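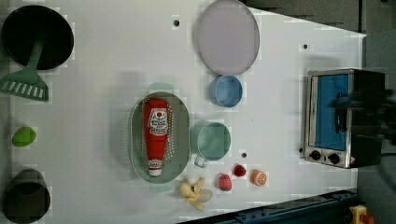

Why do pans get hot but handles stay cool?

Heat is always on the move. It travels from hot things to cooler things, and it keeps going until both are the same temperature. A kitchen is a good place to learn about this, because cooking is mostly a matter of moving heat into food.

Three ways heat travels

The first way is called conduction. This is when heat passes through something solid, or from one thing to another thing it is touching. Everything is made of tiny particles that are always jiggling. When one end of a metal spoon is put in hot soup, the particles at that end jiggle faster. They bump the ones next to them, and those bump the next ones, all the way up to your fingers.

The second way is convection. This happens in liquids and gases. When water at the bottom of a pot warms up, it spreads out a little and becomes lighter than the cool water above it. The warm water rises, the cool water sinks, and then that water gets warmed too. If you watch a grown-up cook peas, you may see them travelling up and down in loops. They are being carried by the water.

The third way is radiation. Heat can travel through empty space this way, with nothing to carry it. The warmth you feel on your face from the sun is radiation, and so is the glow from a grill or a toaster.

Conductors and insulators

A material that lets heat through easily is called a conductor. Metals are good conductors. Copper is one of the best, and aluminium is very good too. That is why so many pots and pans are made of metal.

A material that slows heat down is called an insulator. Wood, plastic, rubber, cork and wool are all insulators. Air is one as well, as long as it is trapped and can't move around much. An oven mitt works because it is thick and full of little pockets of air. A wet oven mitt does not work well, as water carries heat much better than air does. Never use a wet one.

Does metal feel colder?

Touch a metal tap and then a wooden door in the same room. The tap feels colder, but both are the same temperature. Your hand is warmer than either of them. The metal takes heat away from your skin quickly and the wood takes it slowly. Your skin notices how fast it is losing heat - it is not a very good thermometer.

Try it yourself

Ask an adult to help with this one. You will need a mug, warm water from the tap, a metal spoon, a wooden spoon, a plastic spoon and a little butter.

Put a small dab of butter near the top of each handle. Make the dabs the same size. Stand the spoons in the mug, pour in the warm water and wait. Check every 2 minutes and write down what you see. Which dab goes soft first? Does one of them stay the same?

If your colour vision is good but your patience is not, use a smaller dab.

Words to know

Conduction: heat moving by touch
Convection: heat carried by a moving liquid or gas
Radiation: heat that can cross empty space
Insulator: a material that slows heat down

Written by Lejla Janevski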